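Posted in: Home & Laundry > Folding and Storage > Cloth bags

Thread: Folding printed cloth bags so they stay folded

pantryshelf
Sep 29, 2022

I need a fold for cotton bags that holds up in a drawer. The drawer is 24 inches wide and it's the only free one in the kitchen. I've been stuffing the bags in flat and by the end of the week they've all slid to the back and the straps are wrapped around each other.

They're ordinary cotton with a print, from the Clorport market and the Rarov bakery mostly. I don't want to buy a rack or an organizer. I'd like to just fold them and put them away.

Also, do you iron yours? Mine come out of the dryer badly creased and I wonder if that's half the problem.

gravelroad22

Fold in thirds the long way, then roll from the bottom up toward the straps. Wrap the straps around the roll and tuck the ends in. Stand the rolls on end in the drawer. I've done it this way for years and never ironed one.

meadowlark_b

I disagree about rolling. Rolled cotton bags take up more room than folded ones, and they spring open unless the strap is long enough to go around twice. Mine are all short straps.

Do a file fold. Lay the bag flat, drop the straps down over the body, fold the sides in to make a rectangle, then fold in half and in half again. It should stand up by itself. If it falls over, your rectangle was too wide.

gravelroad22

Mine don't spring open. What kind of cotton do you have?

meadowlark_b

Thin stuff, the kind stores give away. Maybe that's the difference. A heavy canvas one would stay rolled.

tin_lid

Never mind the fold, get the straps dealt with first. If you put the straps inside the bag before you do anything else, nothing can tangle. After that you can fold it any way you like and it'll be fine.

And wash cold. The dryer is why they're creased.

pantryshelf

Thanks. I tried a couple of these after supper. The roll didn't work for me at all, the strap popped out as soon as I let go. The file fold was better but I can't get a flat edge to start from. I smooth one side and the other side bunches.

The one I'm practicing on is white with orange and teal on it. I've got it on the table.

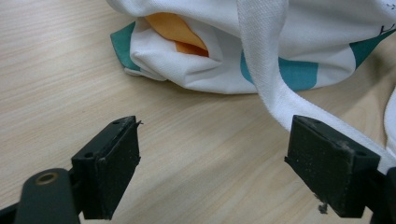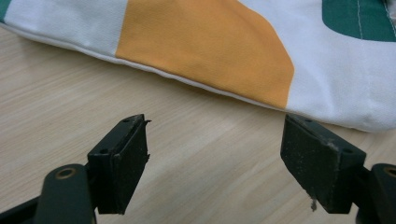 I think what I'm getting wrong is the order. I've been starting with the straps because that's the part that annoys me, and then the body goes crooked when I fold over them. Tomorrow I'll start with the hem and see if it goes better.

The other thing is the side seams. On a couple of my bags the seam isn't straight, it drifts toward the front as it goes down, so if I line up the seams the print ends up off to one side. Do you fold by the seam or by the print?

meadowlark_b

By the seam, if it's straight. If it isn't, ignore it and fold by the corners. Put the two bottom corners where you want them, put something heavy on them (I use the sugar jar), and pull the top edge toward you. Then do the straps.

You're right about the order. Bottom first.

tin_lid

Still say straps inside. But I agree with the sugar jar.

oldmill_kitchen

I iron mine, so I'll answer that part. Medium heat, inside out if there's a print. I put the iron straight on a printed one once and some of the color came off on the sole plate, and then I put it on the next thing I ironed too. Inside out or with a dish towel over it.

It takes a minute or two per bag. I do them while the iron is already hot for shirts. I wouldn't get it out just for bags.

gravelroad22

Ironing a grocery bag is a waste of electricity. It's going to have potatoes in it.

oldmill_kitchen

It's going to be in a drawer most of the time, and it fits better flat. I didn't say everybody had to.

corkboard11

You can skip the iron if you hang them while they're damp. Pin them by the bottom hem, straps hanging down. The weight of the straps pulls the body straight. Don't pin by the straps or you get a stretched spot at the top where they're sewn on.

I have a Meson drying rack that folds against the wall, and four or five bags fit on it if you overlap the edges a little. Shower rod works too.

pantryshelf

Hanging by the hem is a good idea, I've always hung them by the straps. I don't have a rack but there's a line on the back porch.

Update on the folding. I started at the bottom with the corners held down, did the sides next, then laid the straps down the middle and folded up in quarters. It stands up. It leans a little but the next one will hold it. I did the rest of the drawer the same way and there's room left over on the right side, so the dish towels are going in there.

The thick one from the Chevalier garden show won't go. It's too stiff to fold in quarters and takes up the space of two others. I'm leaving that one on a hook by the back door.

gravelroad22

Roll the thick one.

meadowlark_b

For once I agree with that. Thick canvas rolls fine.

tin_lid

Or leave it on the hook. That's the one you'll grab for anything heavy anyway.

One more suggestion: put the clean ones in at the back and take from the front. Otherwise you use the same two bags all the time and they wear out at the strap while the others sit there. I had one give out in a parking lot with two jars of pickles in it.

pantryshelf

Will do. I usually grab whichever one is on top.

I'm going to leave it a month and see if they're still standing up. The drawer gets opened a lot and not just by me.

Thread closed to new replies. Comments below were left on the archived page.

Comments

lintbrush: The sugar jar trick works on pillowcases too. I use a can of tomatoes.

harborlight42: Tried the quarters fold with the bags from our library sale. They're wider than they are tall so I had to fold the sides in twice. After that it worked the same.

sundayroast: I don't get the objection to rolling. Put a rubber band on it and move on.

meadowlark_b: Rubber bands leave a mark on the print if they sit there all summer. Use a strip of cotton if you have to tie it with something.

quietcellar: Does anyone have a way to get a crease out of a printed panel that's been folded for years? Steam didn't do it.

oldmill_kitchen: Wet it all the way through, lay it flat on a towel, smooth it by hand and leave it overnight. Then iron from the back. You may still see a line where the print has cracked -- that part won't come out.

Contact the moderators | Forum rules | Copyright Household Threads | Back to top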